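Open day at the Farnodska workshop, Asdale

I went over to Asdale in October for the open day at Farnodska, who make and refit work tables for schools, colleges and small workshops. We are replacing the tables in our practical room next year and I wanted to see the tops in use before filling in the order form.

The entrance is at the side of the building, past the loading bay, and the sign is easy to miss. Visitors signed in at a desk and were given a paper plan with the rooms numbered. Parking was free but the bottom half of the car park was taken up with pallets.

Celina Jabłońska showed our group round. She began in the cutting room, where the saws were off for the morning, and explained how the boards are stored flat and brought in the day before they are cut. From there we went through to edging and then to the store where the legs and frames are kept. The standard frame, which they call the Fallon, is rated for up to 100 kg and comes in two heights. The taller one was the better for standing work, though I would want a footrail with it.

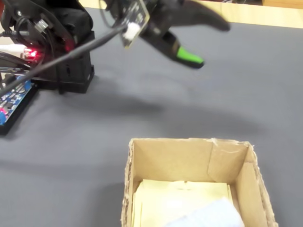
Surface colour took up more of the visit than I had expected. Farnodska will supply white, grey or a pale wood finish, and we had been leaning towards white. I changed my mind in Room 13, where the tables are laid out for use. Against the grey top you can pick out a black cable and a white one equally easily, and a circuit board in a black housing stands out well enough too. White would be fine for drawing and paperwork, but our room is mostly wiring and small parts.

The other thing I asked about was cable routing. The Grabowska range has a slot along the back edge with a lift-out cover, and the cover comes away without tools. It can't be added to a table later, so it has to go on the first order. I was quoted 1,909 for a set of tables with the slot, delivery included - fitting is extra, and they want the room cleared beforehand.

Tea was in the canteen at the end. There were sample squares of each top to take away, and I brought back the grey and the pale wood. They are in the staff room on the shelf by the window if anyone wants to look at them.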